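Notebook > Display bench > Entries

Previous entry | Next entry | Index | Search

1st January

Started the year the way one should, in a workshop with a shelf. The heating came on at its own pace. Coffee, gloves, more coffee, then down to it.

Where we left off: the Edley rack is the small one, low, thin black metal with a light wood board dropped in. It is meant to go on counters and at the ends of café tables and hold drinks in a single row, facing out, looking like they want to be bought. The client is Lustholm, who have a lot of counters and strong feelings about them. Their note from August asked for something that "doesn't look like a shelf." I have read that sentence many times since and it has not improved.

Things wrong with the rack as of last entry:

- Rocks on the bench if you look at it with intent.
- Board slides in its seat when you lift the rack by one end. Everyone lifts it by one end.
- Uprights don't agree with each other about what vertical means.
- Finish on the board picks up rings.

First job was the board. I had been planning a clip at each end, then drew the clips, then priced the clips, and then stuck two bits of felt tape in the seat and pressed the board down on top. It no longer slides. I don't feel clever about it, but I don't feel poor either. If the tape dries out and lets go in a year we can revisit the clips, and by then somebody else may be keeping this notebook.

Second job, the feet. Filed the worst one, checked it, filed it again, and then found the rock was still there and had moved to the other corner. Stopped filing. This is how people end up with very short racks. I moved the whole thing to a different part of the table and the rock got better, so some share of the blame belongs to the table, which Kollár sold us as flat. The invoice says flat. I may frame the invoice.

Then the fun part, loading it up. Lustholm want mixed drinks in their display photos, so I went through the fridge and the recycling pile and took what there was.

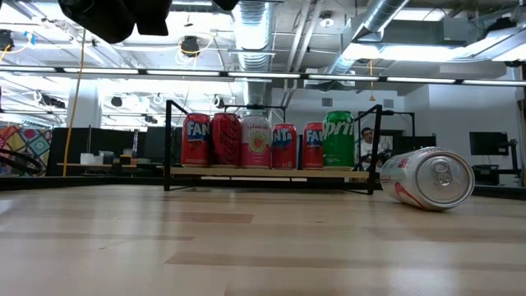 Spacing is the question I've been dodging since August. The drawing has a fixed pitch, same gap all along, and I still think the drawing is wrong. People who restock a counter don't measure, they shove things in from one side until they run out of patience. I loaded it that way on purpose, and by the time the green Sprite went in at the right-hand end there was still a short piece of bare board past it. I'd call that the useful result of the day. Marked pitches would have me printing little dots on the wood that no customer will ever line anything up with. Leave the board plain, let them bunch up. The row reads fine as a row even with a Coca-Cola in among the Fantas and the labels pointing wherever they like, and if Lustholm want every logo square to the customer they can write that into somebody's job.

What I don't love is the back. With the cans in place, the rear bar does nothing for the look of it, a black line passing behind the tops. It does stop things going over backwards, so it stays, but I'd like to try it lower. Low enough to catch a can at the waist and still be hidden by it. Needs a new bend on the side bars, so that's a job for the jig, and the jig is under the Zodamari crates, so that's a job for another day.

Also no end stop at the open side. I left it off the first drawing for looks. I would now like to have a word with the first drawing. A low lip would do, in the same wood, glued, no hardware. Cut one from scrap, held it up against the end, liked it. Haven't glued it - the glue is also under the Zodamari crates.

Costs, for whoever does the sheet: Lustholm are talking about 300 racks for the first run and "maybe 1,000" after that, where maybe is doing most of the lifting. The saw shop quoted boards for 1,353, a figure I can't get to from any direction. I've asked. They said it covers spares. It covers a good many spares. My guess is that somebody typed it with their elbow and we've all been too polite.

To do:

- Move the crates. Everything depends on the crates.
- Glue lip, leave clamped overnight.
- Rear bar, lower, make 3 versions and pick one without holding a meeting.
- Try a second oil on the board for the rings. Current one smells of fish.
- Ask Kollár what they mean by flat.
- Put the drinks back in the fridge, apart from the ones that came out of the recycling.

Heating reached a pleasant temperature as I was putting my coat on.

Back to top | Contact the workshop | Notebook pages may be copied for bench use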